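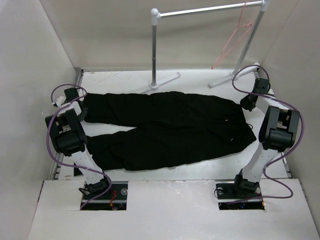 Serkix publishes maintenance routine for its two-arm garment cell at Kustumcombe

KUSTUMCOMBE, April 12, 2025 – Serkix has published the full set-up and maintenance routine for the two-arm garment handling cell at its Kustumcombe workshop. The routine covers daily checks, cable care, gripper alignment and the order in which parts are replaced. It is free to download and may be copied by anyone running a similar bench-top cell.

The cell handles trousers, shirts and other soft items on a flat white work surface between three plain panels. Two arms are mounted at the front edge, one on each side, and a small rack with a hanger is placed towards the back. It was put together with Haslinger, which supplied the mounting plates and the front panel, and it runs on Mindinano, the control software Serkix writes in-house.

The routine has 49 steps. Most are short and need only a hex key, a lint-free cloth and a torch. Thirteen of them are done every morning before the arms are switched on. The rest are spread over the week, apart from a full strip-down of both grippers, which is carried out after every 165 hours of running.

Cables take up the longest section. Each arm has a purple cable that loops above the gripper and comes back down the outside of the arm towards the base. The loop has to be long enough for the wrist to turn fully both ways and short enough to stay clear of the rack. Staff are asked to move each wrist slowly by hand with the power off, watch the loop through the whole turn, and adjust the clip at the elbow if the cable pulls tight or rubs on a bracket. A cable with a flattened or shiny patch is changed the same day.

Gripper alignment comes next. The fingers are closed on a strip of thin card and the card is pulled gently from each side. If it slips more easily on one side, the finger screws are loosened, the fingers are squared up and the test is repeated. The check is then done on cloth. Serkix uses a pair of black trousers laid sideways across the surface, with one gripper at the end of the upper leg and the other at the top corner of the waistband. Dark cloth on a white surface gives a clear outline, and any difference in height between the two sets of fingers shows up as soon as the garment is lifted.

The work surface and the rack have their own page. The surface is wiped down with a barely damp cloth and left to dry before use. Lint is brushed from the side rails, working from the back corners to the front. The rack is light and can be knocked out of place, so the position of both feet is checked against a paper template and the connectors are pushed home by hand. Hangers are swapped when they start to bend.

The front panel has two openings, one under each arm, so that the wiring and the crossbar can be reached without taking the panel off. In an earlier version the panel was closed, and changing a connector meant removing the arms first. With the openings, Serkix says the same job is done in almost 4 minutes. Power must be off and the plug out before a hand or tool goes through either opening.

The routine was drafted in January and has been used daily at Kustumcombe since then. Several steps were rewritten during that time. The order of the base joint checks was changed so that the bolts are tightened before the arms are sent to their home position – doing it the other way round meant homing them twice. A step on greasing the wrist joints was taken out, as the wrists are sealed.

Mindinano now includes a log page to go with the routine. It lists the steps due that day, records who signed them off and will not start a run while a morning check is open. The page can be switched off for sites that keep a paper log.

Availability

The routine can be downloaded from the Serkix website as a printable document, together with the rack template and a blank log sheet. Replacement fingers, cable clips and panel fixings can be ordered from Haslinger.

About Serkix

Serkix builds and looks after small robot cells for handling clothes and household textiles. Its workshop is in Kustumcombe. Press enquiries should be sent through the contact form on the company website.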